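Does hand gripper work count toward table clearing hours, and what happens to our jobs?

Asked by Ffion Bowen in Work and Employment

I work at Magesa, where we clear and stack dishes for a living, 41 of us on the books. Since April part of every shift is done with hand-held grippers in place of our fingers, and the recordings go to train the machine the company wants to put on the line. Plates and bowls, over and over.
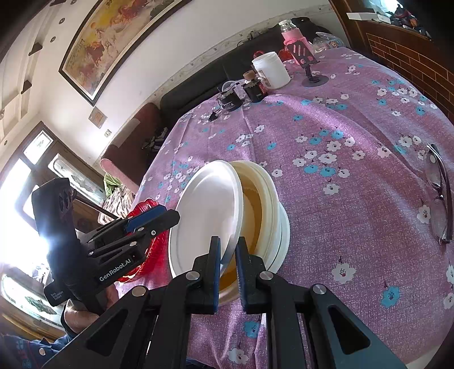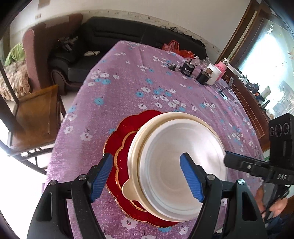 The pay is the same hourly rate for now. My questions are these. Our old target was 50 stacks an hour and you can't get near that with a gripper. Can they hold us to it? And has anyone been through this at another place? My supervisor says no one will be let go but won't put it in writing. I have a meeting Wednesday and would like to know what to ask.

3 answers

Guoqing Lu
Ask for the target in writing, separate for gripper work and bare-hand work. We had the same mess at Bonley. For two months the gripper hours were averaged in with everything else and people lost their bonus over it. Once somebody brought in their own time sheets it got fixed and we were paid back, $1425 in my case. Keep your own notes with start and stop times. Don't count on the system having them.

Also ask about breaks. Squeezing a handle all shift is different from picking up dishes and my wrist was sore by the second week. We ended up switching tasks every 50 minutes.

Adhiambo Mwakyusa
they will replace you, start looking now

Pallavi Tyagi
I can only speak for the Rilley site. The machine took over the plain stacking. Mixed piles and anything with food stuck on it still went to people. No layoffs, but when someone quit they weren't replaced, so the crew got smaller anyway. The jobs left over were clearing jams and sorting what it dropped. Some liked that better. I found it lonelier, as you stand by yourself most of the shift.

For Wednesday I would ask if open positions will be filled, who gets trained on the machine first, and whether that training is paid. "Nobody will be let go" does not cover any of those.

Comment from Ffion Bowen: Thank you, the part about open positions is what I was missing. Two people left last month and I haven't seen either job posted.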